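Ingredients
Plant Oils and Butters
Shea

Shea Butter: From the Parkland to the Jar
25 September 2025

Shea trees are slow. A seedling can take well over a decade to bear fruit, and few people plant them. Most of the trees that supply the cosmetics trade stand in farmed parkland across the dry savanna of West Africa, left in place when fields are cleared.

The fruit starts to drop in May in many areas, and the harvest goes on through the rains. Women do most of the gathering, usually early in the morning. The pulp is eaten or removed, and the nuts are boiled, dried in the sun and shelled. What is left is the kernel, which holds the fat.

Laltance, a small importer of raw butters, buys from 17 village groups. It pays for kernels in two installments, with the first paid before the rains, when household stores are low. The company says this has cut down on early sales to traders at poor prices. 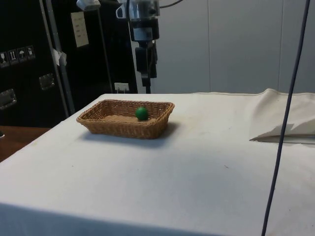
How the butter is made

In the traditional method, kernels are crushed, roasted and ground to a brown paste. Water is worked in by hand until the fat separates and floats. It is then skimmed off, heated and filtered. The finished butter is ivory to pale yellow, with a nutty, slightly smoky smell.

Refined shea is white and has almost no odor. Large buyers tend to prefer it for lotions. Cullow, which makes soap and hand balm, uses both: refined in its unscented bars and unrefined in a balm that is 30 percent shea.

Storing and using it

Shea softens at skin temperature. If it melts and cools slowly it can turn grainy, a change in texture that does no harm. Keep it in a closed container away from light. Small makers who melt their own should use low heat and chill the batch quickly.

Laltance sells unrefined butter in 5 kg tubs. Lead times are longest at the end of the rainy season, before the new kernels have been processed.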